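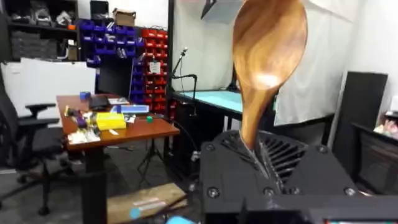
Page last modified in September

Pranda shares: I applied for 60 and received 16. Is this normal?

Posted by kesemero_reader

I have ordered shares for the first time in my life. The company is Pranda, and I placed the order through my broker, Roussel, before the offer closed. I asked for 60 shares. This morning my account shows only 16, and the rest of my money is marked as "pending". I didn't receive any letter about it. Did I make a mistake in the form? And can I sell the 16 on the first day, or must I keep them for some time? 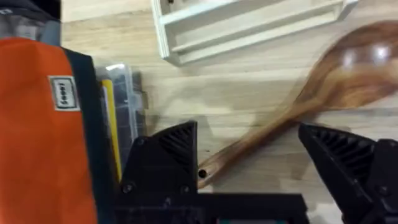

Replies

Anikó Bárány

You didn't make a mistake. When people ask for more shares than the company is selling, each person can receive only a part of the order. The rules for dividing them are written in the prospectus, usually in the chapter on allocation. The pending money should be the part that was not used. I had the same thing with Candton: my refund was 196 dollars and it came after 2 working days, but your broker can be slower.

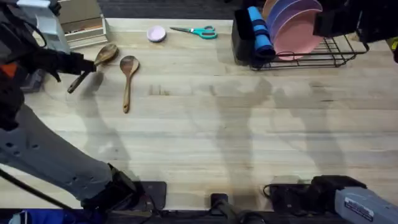
For selling, please look for the word "lock-up" in the same prospectus. In the offers I have read, it was for founders and early investors, and small buyers were free to sell when trading opened. Please check yours before you place an order. The first price can also be lower than the one you paid.

candton_holder

same here, asked for more and got 16. just call Roussel, they answer after 9 am

oldledger

I would never buy on the first day anyway.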